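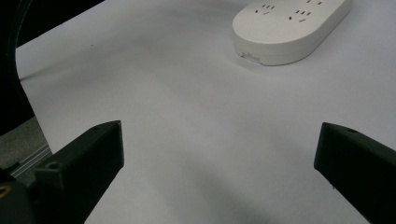 Home Shop Football Training Aids Goals Contact

Gelludell Rebound Board, reviewed by Fernanda Vieira

Every summer somebody brings out a board that will give a young defender a better first touch. The Gelludell comes from Urilia, who also make the Dravimik passing gates we stopped stocking. We agreed to sell it, but we have our doubts and you may as well read them before you pay.

It is a flat-faced board on a folding stand, with 7 angle settings. Urilia say a player can get through 200 passes in a session. Perhaps so. A garden wall will give you the same number, and the ball comes back at much the same speed.

What the wall can't do is send the ball up at chest height. The two steepest settings manage that well enough, and Settimio De Luca, who coaches the under-14s at Vilela, thinks centre-halves might get some use from it. He was less taken with the pegs – they pulled out of soft ground twice.

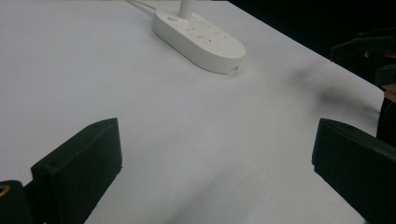

White power strip on a white tabletop.

The maker's leaflet promises 2000 hits before the face needs replacing. That sounds a lot until you do the sum, and at 200 passes a session it is ten sessions. Spare faces are sold separately.
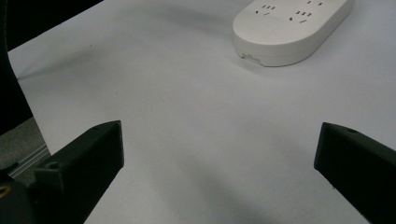

Page last changed: June

Order code 222. The board comes with four pegs and a carry strap, but no ball. Returns are accepted if the stand hasn't been used outdoors, so try the hinge in the hall first – ours was stiff. Clubs wanting more than one should ring us before ordering. We'd suggest buying a single board and seeing if the players still bother with it after a month.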